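Parapet gutter lining: liquid or single ply?
Roofing and Drainage > Flat roofs

slatehook
May 28, 2025
Box gutter behind a parapet, 79 years old, lead over softwood boards. The lead has split at two of the drips. Fall is poor, over 30 mm of water sits at the outlet end after rain. One quote is to strip and reline in single ply, the other is to overcoat the lead with Drirkivow liquid. Which would you go for?

M_Tennant
Strip it. Lead moves with temperature and a coating bonded straight across a split will open along the same line. You also need to see the boards. With water standing at the outlet I would expect soft timber there.

brarnano7
Disagree in part. A reinforced liquid system with a debonding tape over the splits will take the movement. I did mine in March with the Ogilvie system, two coats and matting. The detailing at the chutes is far simpler than with sheet.

M_Tennant
March to now tells you very little. Let it go through a summer and a winter. And neither product corrects the fall.

woduser
Agree on the fall. If the boards come up, firring pieces can go in at the same time. Check the upstand height at the high end first, as you lose depth there. I worked out the levels and outlet capacity for mine in a spreadsheet, can send it once the desktop is back together.
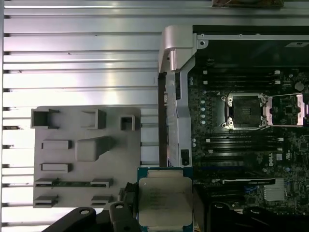
Processor out, Dell workstation.

slatehook
Thanks, please do. Outlet is a single 75 mm pipe through the parapet, no overflow.

M_Tennant
Then add an overflow whichever lining you choose. Set its invert below the top of the lowest upstand, so a blocked outlet discharges outside and not into the wall plate.

brarnano7
No argument with that. If the boards prove sound and the fall can be left, I would still use liquid.

slatehook
Pushed a bradawl in from the loft side. Sound for most of the run, soft for the last metre by the outlet. Asking the first firm to requote with new boards, firrings and an overflow.

M_Tennant
Ask for the fall to be stated in writing - 1 in 80 finished, not as designed.
Magnus Tennant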